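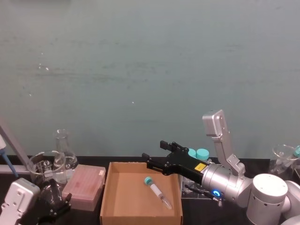

I run the teaching bench at Jindberg, and I'm thrilled to finally share this: our tube loan program for small labs and school science clubs opens in September, and sign-up starts Sunday at noon!

If you've ever stood at a bench hunting for one more conical tube (I have, more times than I'd like to admit), you already know why we wanted to do this. Each kit comes with capped centrifuge tubes, a clear rack to stand them in, and a shallow cardboard tray for carrying things over from the storeroom. We kept going back and forth on the tray. Renato Buenaventura wanted something fancier, I wanted something you could toss in the recycling on the way out — and cardboard won.

We've got 30 kits for clubs and 55 for small labs. You keep yours for the whole term, and returns go to our McIver Street counter. Please take old labels off before you bring tubes back (Gilles Bouvier does the relabeling and he will thank you).

The bench in our prep room is set up the way we teach it: rack on the right, tray in the middle, tip box over on the left. Conical tubes won't stand up by themselves, so they go in the tray lying down and into the rack upright, caps on the whole time.

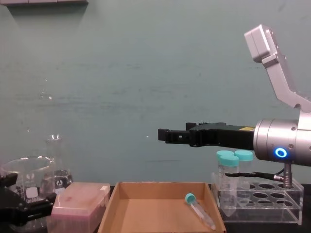 Eusebio Montoya thinks the rack should be the first thing on anyone's bench, and he told me he'd gladly give up a drawer of glassware for a second one. He also asked for a printed card showing which tubes go in which row, so we're adding one to every kit.

The deposit is $69, and you get all of it back when the rack comes home in one piece. Spare caps are free at the counter while they last.

To sign up, call the Jindberg front desk or stop by and ask for Jayson Malabanan.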